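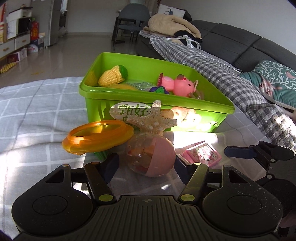
Session 4: Stock control in small shops

Notes only, read with chapter on cash flow. Bring calculator next time.

Why bother
Stock = money sitting on a shelf. Too much, cash is tied up. Too little, customers walk out and try next door. Most small shops get it wrong both ways at once, too much of the slow stuff, none of the fast stuff.

Terms to know
Lead time: days between placing the order and goods on the shelf.
Reorder level: the point where you must order again.
Buffer stock: kept back for late deliveries, sudden rushes.
Dead stock: hasn't sold, won't sell. Mark it down.
Stock turn: cost of goods sold divided by average stock. Use cost, NOT selling price (half of you did this wrong last time).

Worked case: Vundwood Hardware, Bresadthorpe
Sells boxed screws. Supplier is Fuvden, lead time 2 weeks.
Weekly sales 200 boxes, steady.
Buffer 276 boxes.
Reorder level = (200 x 2) + 276 = 676 boxes.
So when the count drops to 676, order goes in. Not the week after.

Now try: same shop, same sales and lead time, but manager wants reorder level of 870. What buffer is that? (870 - 400 = 470.) Is it worth it? Think about storage, insurance, the stockroom is small and damp at one end.

Counting
Full count once a year, Vundwood does theirs on 3rd January when trade is dead. Rolling counts the rest of the time, a few shelves each week. Write down what is there, then look at the system figure. Other way round and people see what they expect to see.
Reasons for a gap: theft, breakages, wrong code at the till, delivery never checked in, returns put back without bieng logged.

Old stock first
FIFO. Matters for paint, glue, sealant, batteries. New boxes go to the back. Date on the outer carton in thick pen.

Second case, Sulemana Fabrics
Seasonal, so a fixed reorder level doesnt work. Orders for spring are placed in February, on last year's sales plus a guess. Compare with Vundwood: which shop needs the bigger buffer and why? One side of paper, hand in at start of next session.

Left out today: bulk discounts, sale or return. Will pick up next time if the group work doesn't overrun again.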